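Satti Folding Workbench

Product code: 63-SB
Made by Prurnari
Availability: in stock, sent from our Otov warehouse

The Satti is a folding workbench for garages, sheds and spare rooms. It has a solid beech top on a steel underframe and folds flat against the wall when you want the floor back. Two people can put it up in an afternoon with a drill, a spirit level and the spanner in the box.

The top comes sanded but unfinished. We suggest two coats of oil before first use and another each year after that. Water left standing on bare beech will mark it, so wipe up spills as you go. Light scratches can be sanded out by hand with fine paper, working along the grain.

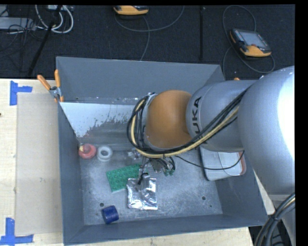
Oil can be ordered with the bench or bought later. The Giranero hard oil is the one we use in our own workshop - one tin does the top twice over. Leave it overnight between coats and keep the room aired.

In the box
Bench top
Underframe with 2 folding legs
Wall rail
6 coach screws with washers
4 rubber feet
Spanner and instruction sheet

The coach screws are for brick or block walls and need plugs, which are not supplied. For stud walls, fix the rail into the studs and not just the plasterboard. Please ask if you are not sure what your wall is made of.

Vices
The front edge is drilled for the small Satti vice, sold separately. Older vices with the square plate will not fit without new holes.

Delivery and returns
Benches go out on a pallet to the kerbside. Unused benches can be returned in their packing, but we can't take back a top that has been oiled.

For trade orders contact Shagufta Naqvi. For spare parts and fitting questions contact Rostislav Hájek.

Page last updated 5/21/11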